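Tollwood album promises more than it shows

October 2018

Clulix has announced a second live album from the Tollwood sessions, and the label would like us to believe it is a lost treasure. Maybe it is. The press sheet calls the music "ancient and borderless," which usually means a fiddle, a drone and plenty of reverb.

The set was recorded in April before an audience of 114, and 500 copies will be pressed. Ó Dubhghaill plays harp and low whistle throughout. The label says there were no overdubs, though the one track sent out early has two whistles on it at once and only one player credited.

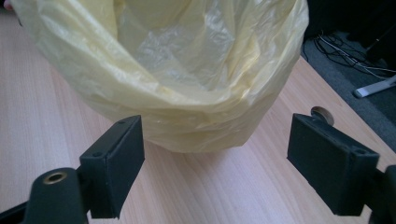

Zane Hunt isn't bothered by that, and argues that listeners who worry over overdubs are missing some fine playing. He may have a point about the slow air in the second half, where the harp is left alone for once.

Still, the first Tollwood record was sold with the same kind of talk, and it moved 173 copies. Dellik, the studio handling the mix, did not answer questions about the extra whistle. The label has yet to give a release date or a price.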